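Skendevby Indoor Daylight Readings - README

Posted in April by the Codis maintainers
14 shares | 2 comments

Summary

This package contains spot readings of daylight taken at desk height in ordinary rooms in Skendevby and Clidport. It holds 3333 readings from 623 rooms. Each reading is one illuminance value in lux, with the time of day, the distance to the nearest window, the sky condition, and a short entry on wall and floor finish.

The data was collected to check simple daylight rules of thumb against real rooms. Most published values come from test cells or from simulation, where reflectances are known and windows are clean. These rooms were measured as they stood, with curtains, dirt, and outside obstructions left alone.

Files

readings.csv - one row per reading
rooms.csv - one row per room, joined to readings.csv on room_id

Both files are UTF-8, comma separated, with a header row. Missing values are left blank. Zero is a valid reading and must not be treated as missing.

Fields in readings.csv

room_id - string, stable across releases
time_local - hours and minutes, 24-hour clock
lux - number, horizontal illuminance at the sensor
dist_window - meters from the sensor to the nearest glass, measured in plan
sky - clear, partial, or overcast
height - meters above the floor

Fields in rooms.csv

room_id - string
town - Skendevby or Clidport
orientation - compass direction of the main window, blank if the room has none
wall_finish - free text
floor_finish - free text
desk_finish - free text, blank if the reading was not taken on a desk
obstruction - angle in degrees to the top of the facing building

Measurement procedure

Electric lights were switched off before the meter was placed. The sensor was set flat on the work surface and left to settle. If the room had no work surface, the meter was mounted on a stand at the usual desk height. Whoever took the reading stepped back from the sensor and stood on the side away from the window.

Surface color matters more than many users expect. A pale desktop pushed up against a pale wall sends light back into the corner, and readings in such corners are often higher than distance to the window alone would suggest.

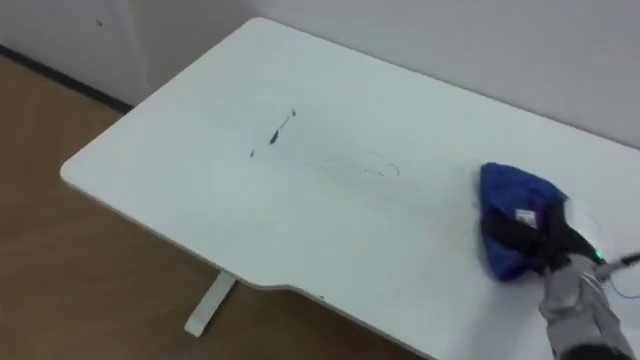 Readings taken within an arm's length of a wall carry the flag near_wall in the Codis export. The flag is not present in the plain CSV files, but it can be rebuilt from the room sketch if you have access to it. Sketches are not distributed.

Instruments

All readings were taken with Bae handheld meters. Meters were compared against each other before each round of collection, and a correction factor was applied where two units disagreed. The corrected value is stored in lux. The uncorrected value is not kept.

The meters have a cosine-corrected sensor. Error rises at low sun angles, and early morning values from east-facing rooms should be used with care.

Finishes

Finish entries are descriptive and were written on site. No reflectance was measured. Pale wood floors, carpet, and painted concrete are all recorded under floor_finish as they were described at the time, so spelling and wording vary. "Herringbone" and "chevron" were used interchangeably for patterned wood floors and should be merged before any grouping. The pattern has no effect on the lux value, but the tone of the planks does.
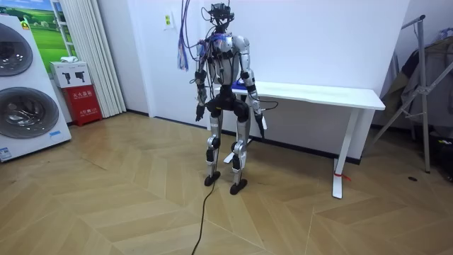 Known problems

- Overcast readings are over-represented in Clidport.
- Obstruction angles were estimated by eye in the earliest rounds. These rows end in .0 or .5.
- Rooms with skylights have the orientation field blank and are easily confused with windowless rooms.
- Roughly 300 readings have no sky entry. They were kept because the other fields are complete.

Recommended use

The data suits checks of daylight estimates, teaching, and rough surveys. It does not suit compliance work - the readings are single values, and most standards ask for a grid or an annual calculation.

Split by room_id when making training and test sets. Splitting by row puts readings from the same room on both sides and inflates the results.

Versioning

Room identifiers do not change between releases. Corrected rows keep their position in the file. Deleted rooms are listed at the end of rooms.csv with all other fields blank.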